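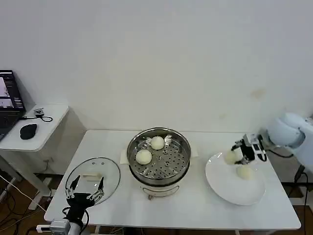
2024-06-17
Lenka Kratochvíl

Reheating buns from the freezer is what I use my electric steamer for most, so I can answer part of this. I wouldn't go by the time printed in the booklet. Mine is the kind with a steel tray on a white base, two buns in the tray with plenty of room between them, and a plate next to it for the ones that are done. The lid is glass with small vent holes in it, and I never block those.

On Tue's post from the Zevavport list:

> I have the Beltum steamer, the small one. Frozen plain buns
> come out wet on the bottom and sometimes the skin wrinkles
> when I take the lid off. I give them 16 minutes from frozen.
> Is that too long? Also, does anyone line the tray, and with
> what? The holes leave marks on the buns and my mother-in-law
> does not like the look of it.

16 minutes is not too long from frozen if the buns are the size I think they are. I use the same time for mine. If you thaw them in the refrigerator overnight you can cut that in half, and they wrinkle less too. I start counting when I see steam at the vents and not when I turn the switch.

The wet bottoms are from water boiling too hard. Fill to the lower line only. On the Beltum I had before this one, the upper line was too close to the tray and it spat through the holes. I don't know if they have changed it.
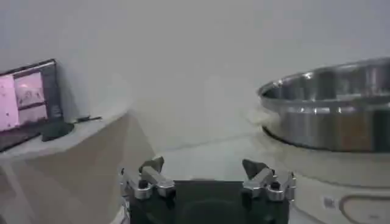 For the wrinkling, turn it off and leave the lid where it is for 2 minutes, then tip it open a little and wait again. Lift it away from you, and don't let the water on the underside run back onto the buns. Some people wrap the lid in a dish towel. I tried that with a glass lid and the towel kept sliding, so I gave it up.

As for lining the tray, I have used squares of baking parchment, one under each bun. Do not cover the whole tray or the steam can't get up. The Pretorius paper liners with holes already in them are fine, and a pack of 100 lasted me from November until last week. Cabbage leaves also work but you can taste them. The Jonex silicone mat was too thick for my tray and I gave it to my sister.

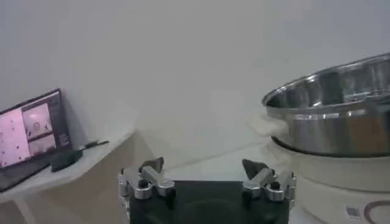

Laptop on the desk, screen on.

Leave space between the buns, because they swell and will stick to each other. If they do stick, let them cool a bit before you pull them apart. Move them to the plate with a wide spatula, and don't stack them while they are hot.

If someone has steamed filled buns from frozen in one of these, please post your times. I have only done plain.

Lenka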